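Plondbridge Housing > Tenants > Newsletter > Repairs and Services

Shared laundry rooms: new booking and charging system

The laundry rooms at Ostrowski Court and Staline House will move to the new booking and charging system in May. The change covers both blocks, 43 flats in all. Flats with their own washing machine connection are not affected and will see no change in their service charge.

At present the cost of the laundry rooms is spread evenly over every flat in a block, whether or not the household uses them. From May the fixed costs (lighting, cleaning, the maintenance contract) stay in the service charge. Water and electricity for the machines will be billed by the cycle. Each cycle is logged against the tenant's key fob and appears on the next quarterly statement.

Bookings are made on the Rimeseo panel by the laundry room door or by phone to the area office. A slot lasts 90 minutes and can be booked up to nine days ahead. If a machine has not been started 17 minutes into the slot, the slot is released and anyone may take it. No charge is made for a released slot.

Existing fobs will work at Staline House. Fobs at Ostrowski Court use an older chip and must be exchanged — Marianna Laskowska at the area office is handling these. Bring the old fob and your tenancy number. The first replacement is free, and a second fob for the same household can be ordered on the same form.

The drying room and folding table stay free to use and do not need to be booked.

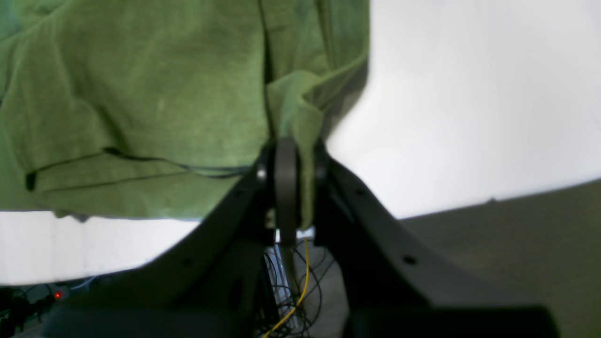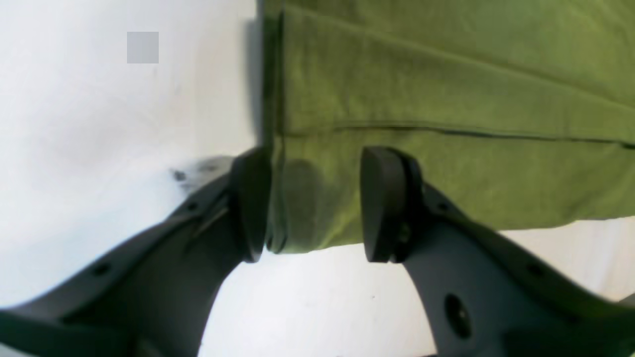
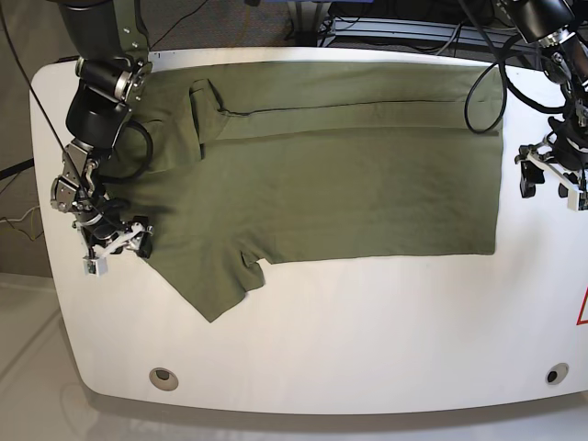 Bogdan Jasińska asked at the block meeting what happens when a machine stops partway through a cycle, and whether the tenant pays twice. Under the old coin meters, he said, the money was simply lost, and he had given up reporting it. He also wanted the fault number printed on the machine itself and not only on the notice board downstairs.

The answer to the first point is that an interrupted cycle is logged as incomplete and is not billed. If one does appear on a statement, quote the machine number and the date and it will be removed. On the second point, labels have been ordered for both blocks.

Tenants who cannot use the panel, or who want statements in large print, should contact Tadeusz Krawczyk before the changeover. A helper or carer can be given a fob in their own name, with the cycles billed to the tenant's account.

Comments on the draft charges should reach the area office by Fri 22 February. Please mark them "Laundry, ref. 535". The final charges will be posted in both entrance halls before the first billed cycle.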